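Shop Floor & Home Lab > Two-arm setups > Cable rules, again

hallia_bench
Started Friday, 8 replies

We're rewriting the house rules for our two-arm fabric station and I'd like opinions before I print them and everyone ignores them. Current draft:

Cables tied down at every joint, no free loops past the wrist.
One garment on the board at a time.
Stop button within reach of the person, who is also not on the phone.
Speed limit stays on while anybody is inside the tape.

Odette Joly wrote the original sheet and says the cable rule is the only one she'd defend in a fight. I say it's the one that costs us the most time. 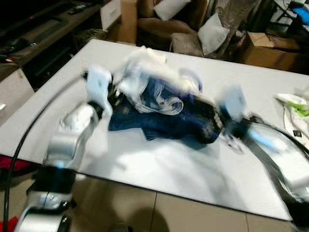 My problem is that a cable tied at every joint needs slack at every joint, and if you get it wrong you find out at full reach. I've killed 2 connectors by following the rule and none by breaking it. So I'd rather write "one long loop, kept clear of the cloth" and be done.

dromel_dan
None by breaking it so far. That's how my uncle talked about ladders.

Loops catch. Sleeves, drawstrings, belt loops especially. Denim is strong enough to win that argument.

tape_and_hope
Disagree with Dan, a bit. A loop is fine if it runs outside the space the two arms share. Tie it at the base and the elbow, let the last stretch hang. We've done it that way at Besnard for 3 years. The rule should say where the cable may go and leave the number of ties alone.

hallia_bench
Thank you. I'm going to quote you to Odette and hide.

dromel_dan
Fine, but then who checks it? "Outside the shared space" means something different to every person on shift. "Tied at every joint" I can check from the door with a coffee in my hand.

lodow_refugee
Dan has a point, much as it pains me. At Lodow we had a safety sheet with 7 rules and the only one people kept was the one you could see from across the room. The rest were literature.

Also, define "garment." Is a bag a garment? Is a towel? We lost a whole afternoon to this.

hallia_bench
Changed to "one job on the board, and the next job stays out of reach of both arms." Please nobody ask me to define job.

lodow_refugee
Define reach.

tape_and_hope
Put tape on the board at full extension for each arm, and write the rule against the tape. Same for the cables. Then Dan gets his coffee and you get your loop.

dromel_dan
I can live with tape. Recheck it whenever somebody moves a base, though, and put that on the sheet too.

hallia_bench
Added. Odette has read the thread. She wants the tape AND the ties until the end of August, then we compare dead connectors. I've ordered more connectors.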